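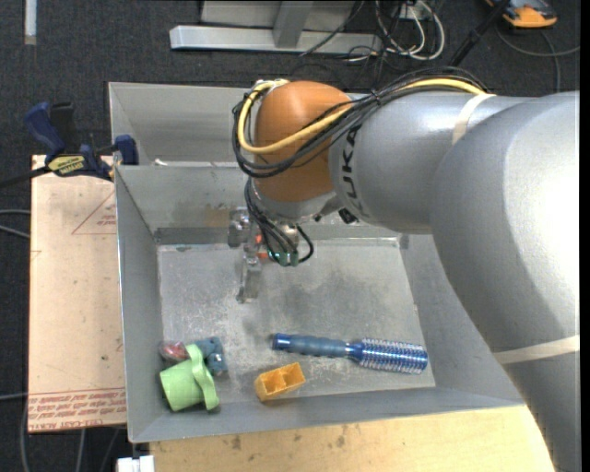
4 min read

Search this repo... Go to file
11th January, by Yolandi Jacobs

# Plastside household items word list

README, second go. The first one was mostly notes to myself, sorry to whoever had to read it.

## What this is

A word list. What people call ordinary household stuff, and how it changes from one end of Terelbridge to the other. Dish cloth or dish rag. Clothespin or peg. The thing you scrape a bowl with (this one starts arguments). 790 entries in the main file, each one a word someone gave us for a thing, plus where they grew up and what their parents said if they remembered.

Plain text, tab separated. No login, no app. Open it in whatever.

## Files

- `words.tsv` - main file, use this
- `words_old.tsv` - before Nokuthula fixed the spellings. Kept for comparison, don't cite it
- `prompts.txt` - the 24 things we asked about, with the exact wording
- `places.tsv` - neighborhood names and the short codes
- `notes/` - messy. Transcribed from paper, some pages missing

## Columns

- `id` - number, no meaning, gaps are fine
- `prompt` - 1 to 24, matches prompts.txt
- `word` - as spoken, lower case
- `alt` - second word if they gave one. Often blank
- `grew_up` - place code. Not where they live now!!
- `parent_word` - what mom or dad said, blank if unknown
- `age_band` - wide bands on purpose
- `who` - initials of the person who asked, NJ or YJ

## How it was collected

Two of us, me and Nokuthula Joubert. Mostly at kitchen tables and the Awwad Street library, a few at bus stops. We read the prompt, wrote down the first answer, then asked for any others. No pictures and no objects shown. We tried that for a week in June and people started naming the brand or the color, so those answers are out.

Prompts are all in the form "what do you call the thing you use to..." Reads a bit stiff but it kept us from putting the word in their mouth. Prompt 17 is the exception, see below.

Phone interviews are marked in the notes but not in the main file. Should be a column. Next version.

## Spelling

Biggest headache. A lot of these words never get written down. Rule we ended up with:

1. if it's in a normal dictionary, dictionary spelling
2. if not, ask the person to spell it
3. if they laugh at you, spell it how it sounds and put a `~` in front

So `~skivvet` and `~skivit` were merged to the first one. Nokuthula decided, complain to her (or open an issue). Plurals turned into singulars except where the person insisted there's no singular.

## Known problems

- Prompt 17 had the word "spatula" in it for the first batch. Fixed later, but the early answers lean that way. Drop it if you're doing anything careful.
- The Rakska side of the river is thin. We ran out of time, and the ferry schedule didn't help.
- Some people gave the same word for 3 and 4 (the two cleaning cloths). Not an error, leave it.
- `parent_word` is memory so treat it like memory.
- Anybody under 18 was left out, so don't use this for kids' speech.
- a handfull of rows have the place code in the age column. I'll get to it.

## What it's ok for

Maps, class projects, settling a bet. One teacher in Plastside printed the kitchen half and had her students take it home to grandparents, which was great, and we'd like those answers if she still has them.

Not ok for saying how many people use a word. We didn't sample properly, we asked who was around. Somebody already made a percent chart, please don't.

## Privacy

No names in any file. No street addresses. Notes were checked twice before upload. If you recognize yourself and want your row gone, open an issue with the id and it goes, no questions.

## Next

Would like to get to over 1,000 entries, then stop and clean up. Garden words after that maybe. Nokuthula wants tools, I want food containers and lids, to be decided.

## Using it

Free to use and change, just say where it came from: "Plastside household items word list, Joubert and Jacobs". Corrections welcome, one per issue please, the long ones get lost and then I feel bad.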